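Pottery Night Is Back, and the Glaze Shelf Is Full Again

If you walked past the Clallumura studio on a Monday evening this winter, you will have noticed the lights were off. The kiln had a cracked element and then a second cracked element, and for a while the only thing coming out of that room was the smell of cold clay. Well, it's fixed! The first full glaze firing went through last week, and we opened the lid to a load with hardly a blister in it.

So Monday nights are on again, starting at 7, and they run until everyone has wiped down their table (which has been known to take a while). You don't need to have touched clay before. You don't need to buy anything either, apart from your own clay by the bag, and if you only want to try it out for one night there is always a bucket of reclaim waiting to be wedged. Come in clothes you don't love. Tie your hair back if you have enough of it to tie.

A few things have changed while we were closed. The wheels have moved to the window side, and what a difference it makes to throw with some evening light on your hands. The two slab rollers now share the long wall, and the big old one finally rolls to an even thickness from left to right, after years of giving us slabs shaped like door wedges. The plaster bats have all been replaced. Please, please don't scrape them with a metal tool – a single chip of plaster in the reclaim can ruin a pot weeks later. 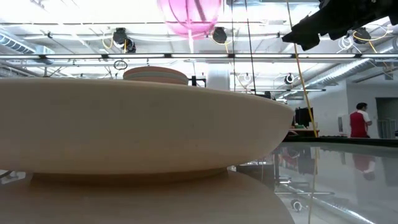 Glazes are what I really want to talk about, as anyone who has stood next to me at the sink will know. We spent the dark weeks mixing test batches, and the shelf now has a proper range of quiet colors on it next to the usual blues and that one loud red. I have been after a good sand color for as long as I've been making pots. The wide bowl here is very close to what I had in my head, warm and pale with a matte look and just a little speckle, and the darker band along the lip does so much to finish the shape. If you're planning a dinner set, have a look at the edges of the stacked pieces behind it too. Peach, pale gray-green and tan sit together so well that I've gone back to my notebook and crossed out half of what I had planned for spring.

Getting that kind of surface on your own work takes some patience, but it's well within reach of a beginner. Start with a speckled clay, or wedge a little dark grog into a pale one. Make test tiles before you commit a whole bowl, and make them with a bit of a curve, as a flat tile tells you very little about how a glaze will behave on a wall. Two thin coats usually beat one thick one with our mattes. For a band at the rim, let the first glaze dry until it no longer looks shiny, then dip the lip upside down in a bowl of the second color and lift it straight up. Count to two, no longer! Hold it there until it stops dripping, and resist the urge to shake it. I have shaken plenty of pots in my time and regretted all of them.

Wax your feet, by the way. The last load before the breakdown had three mugs stuck hard to the shelf, and it took most of an afternoon with the grinding stone to get the shelf flat again. Leave a clear gap between the glaze and the bottom of the pot, a bit more if you're using one of the runny ones. There's a new strip of tape on the glaze table with the gap marked on it so you can check before you put your pot on the cart.

The test tiles are all hanging on the board by the door now, 139 of them, each with the clay on the front and the recipe number on the back. Take them down, carry them over to the window, hold them next to each other. Just put them back on the right hook when you're done. If you find a pairing you love, write it on the card beside the board so the rest of us can steal it.

Firing days will go back to the old pattern in March, with bisque one week and glaze the next. Work for the glaze firing needs to be on the cart by the end of Monday night with your initials scratched into the bottom, and anything tall should go on the lower shelf of the cart, where it can't tip. We also have a box of unclaimed pots from before the shutdown, including a lovely little teapot with no lid and a lid that fits no teapot. Have a look through it when you come in.

The door code hasn't changed. See you Monday, and bring a towel!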